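Home | Club | Teams | Safety | Kit list | Contact

Isum Robotics Club: bench and arm safety checklist, door task
Last updated 3 July 2023

Checked by Neema Laizer. Comments by Kibet Mrema.

1. Emergency stop within reach of the operator. OK.
2. Arm base bolts tight. OK. One washer replaced in April.
3. Speed limit set to 40 per cent. OK. It had been left at 100 after the Pevlow demonstration. Please put it back when you finish.
4. Cables clear of the elbow joint. NOT OK at first check. Re-tied by Oduor, passed at second check.
5. Floor tape visible on all sides. OK, worn near the sink.
6. Safety glasses for everyone inside the tape. One pair short. Gladys Mussa to order.
7. Gripper screws and finger pads. See comments.
8. Task door and handle. See comments.
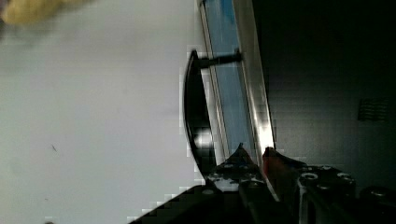
Finger pads must be looked at before every session, and the screws checked with the hex key, not by hand. Kipchumba's team should also go over the approach path again. With a curved handle like the black one on this door, there is only a narrow gap between handle and panel, so a small error in the approach puts a fingertip against the door edge. Run the first approach at the lowest speed with one person on the stop button. No hands near the handle while the arm is powered.

Item 8: handle pulled by hand, no play in it. Hinges quiet. Pass.

Item 7: pass, with a recheck before the Mengal round.

Still open: glasses (item 6), floor tape (item 5). Signed sheet is in the blue folder.

We use cookies to remember your settings. Accept | Decline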